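Suture thread testing at Castero: an interview with Marisol Ibarra

September 12, 2022

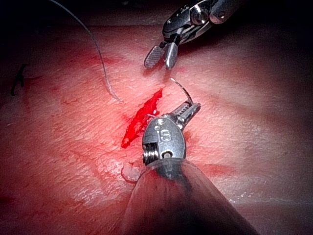 Marisol Ibarra has run the thread laboratory at Castero since the firm took over the absorbable range from Esteves. Her work covers incoming yarn, finished suture and retained samples. We spoke to her mainly about knot strength, a figure that buyers often ask for and, in her view, often misread.

"People quote the straight pull," she said. "The straight pull tells you about the yarn. A thread in use has a knot in it, and the knot is where it breaks." In her laboratory each length is tied with a simple knot, mounted between two padded clamps and drawn at a constant rate until it parts. Breaks within a few millimetres of a clamp are discarded and the length is replaced.

A routine batch test uses 300 lengths. For the Plista line, a braided thread with a wax coating, the number was raised to 400 in July after results from the outer layers of the spool began to scatter. Ibarra puts the scatter down to storage. "The outer turns had taken up moisture. Absorbable thread starts to age when water reaches it, and the foil had been opened and folded back over. We now cut and seal in one session."

The laboratory conditions all samples overnight before testing. Temperature and humidity are logged at the bench and inside the cabinet, after a comparison showed that the two did not agree in the afternoons. Records are kept by spool number and by position on the spool. Ibarra's current data set holds 2,131 knot results, all from the same tester.

The tester itself is a Grutex model with a light load cell. She has few complaints about it, apart from the clamp faces. "They polish with use. Then the thread slips and you get a long, flat curve that looks like stretch. New operators report it as stretch." Clamp faces are now changed on a fixed schedule and the old pair is kept for reference.

On coating, she was more cautious. A heavier coat lets the knot run down easily but also lets it loosen, and the two effects have to be measured separately. Knot security is tested with extra throws added one at a time until slipping stops. "I would give the customer both numbers and the number of throws. A single figure on a data sheet is not much use."

Work on the next coating weight is under way. The first spools are in the cabinet, and the aged samples will be pulled when their storage period ends.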